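4. What we found inside the towers

4.1 Getting the lid off

I'll start with the bit I got wrong. When we planned the Brundside survey I assumed the slow part of stripping an old office tower would be the screws, and I wrote the whole recording sheet around them (length, head, how stubborn). Then we opened 93 machines and the screws barely mattered. What ate the time was deciding where to look first. A tower that has stood upright under a desk for years has to be laid on its side, the panel comes away, and suddenly everything you know about it is turned through a right angle. The fans you could hear from the front are now at one end, and the sockets you've been plugging things into from behind are at another.

So I threw away the first sheet and drew a new one, which Edith Huanca immediately improved by making the boxes big enough to write in. The new version asks four plain things: what can be seen with the panel off, what is hiding something else, what carries a label, and what is already missing. I'm very fond of the last one. Plenty of the towers that reached us had been picked over, and a missing part changes the order in which you'd sensibly do the rest.

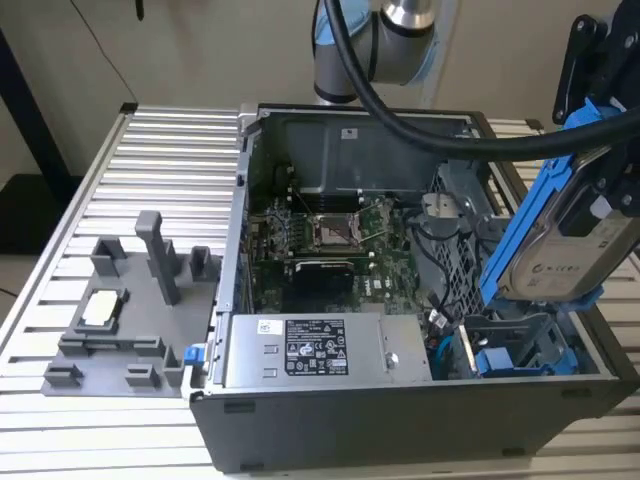 We also had to agree on names, and I can't tell you how many lunches went on this! Half of us said "box" for the power supply and the other half said it for the entire computer. In the end we went with "tower" for the machine, "case" for the metal, "board" for the motherboard, "supply" for the power supply and "cage" for the perforated metal housing that keeps the drives in place. "Shroud" means any plastic cover meant to steer air. We kept "socket" strictly for the processor, and the holes round the back became "ports". If you are thinking of running something similar, please settle this in week one, as we lost a batch of early sheets to it and I still wince.

4.2 Reading the layout

With the words sorted, the towers began to look much more like one another. I had expected a muddle of one-off designs, and there were a few (one Nutsugah model folds its supply out on a hinge, and I was delighted every time), but the usual pattern held up well. The board takes the middle. The supply is a big plain lump that you can find with your eyes half shut, and it tends to have the largest label in the machine stuck to it. The cage stays out of the way to one side.

Colour helped more than I'd have guessed. In several of the ranges we opened, the parts meant for fingers are bright blue plastic, while the metalwork round them is grey or black. People new to the job went straight for the blue bits, usually without being told. Where the maker had used the same dull grey for everything, beginners hovered. I wouldn't build a theory on that, but I would happily build a better drive rail on it.

Labels were a mixed blessing. The one on the supply is full of ratings and approval marks in tiny print, and our readers skipped nearly all of it. The barcode sticker beside it, on the machines that had one, was far more use to us because it could be scanned and put straight into the sheet. Hiwot Tesfamariam spent most of December matching these codes to our own tags, and the tags in the tables below are hers.

Figure 1. A tower laid on its side with the panel off. The supply runs along the lower part of the case, the drive cage is on the right, and the processor socket on the board is empty. 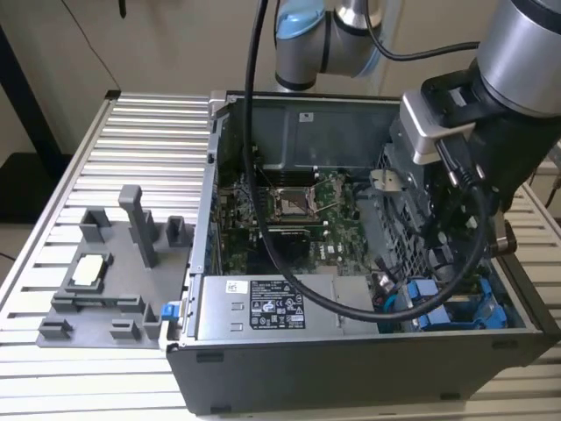 4.3 The empty socket

Of all the missing parts, the processor is the one I'd most like to talk about. It's small, it keeps its value, and it can be out of the machine and in somebody's pocket before the kettle boils. What gets left behind is a neat square of metal with a lever at the side. Our sheet originally treated this as a simple yes or no (processor present, processor gone), and Nhyira Laryea pointed out that we were missing a much better question: what state is the socket in?

She was right, of course. A board with an undamaged socket is a board somebody can use again. A board with one flattened contact is, for most repairers, scrap. The two look the same from a chair's distance and you have to get right down over the socket with a lamp to tell them apart. We added a line for it halfway through, so the early machines have a blank there, and I've left those blanks as they are in Table 3.

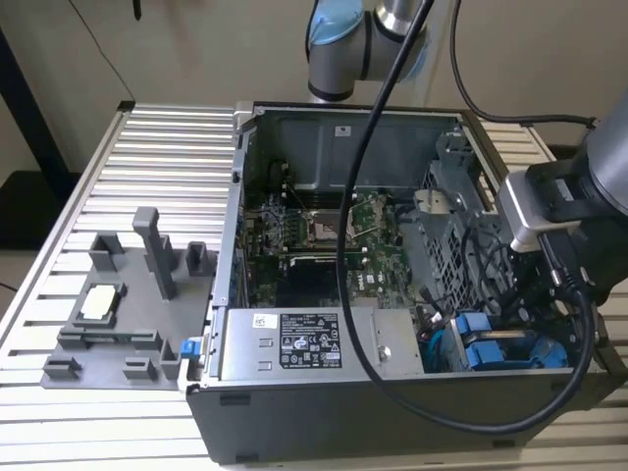
The other thing we added was a note on where a removed part had been put down. It sounds fussy. But a bare processor on a worktop is a nuisance: it slides about, it gets a sleeve dragged over it, and if it ends up contacts down on something gritty you've wasted everyone's afternoon. At Brundside the rule became that a part comes out and goes into a holder of its own, shaped so that it can only sit one way. The Jarnarora trays were the ones we liked best, although the Kultero ones stack more neatly and I changed my mind twice.

I should own up to one preference that runs through this section. Given the choice, I'd clear the loose cables first, then look at the socket, and leave the supply until last, since its weight keeps the case from skating about while you work on everything else. The sheets lean that way because I wrote the instructions.

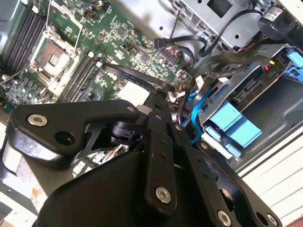 Ebenezer Alhassan would do it the other way round, and told me so at some length after reading the draft: take the supply out first, he argued, and its cables go with it, so there is far less to snag when you come to the socket. He also felt that I was too kind about air shrouds, which in his view should be off before anyone picks up a screwdriver. I've tried his order on a handful of towers since. The cables did come away more tidily, the case did skate about, and I have put both orders in the appendix so that readers can try them on their own machines.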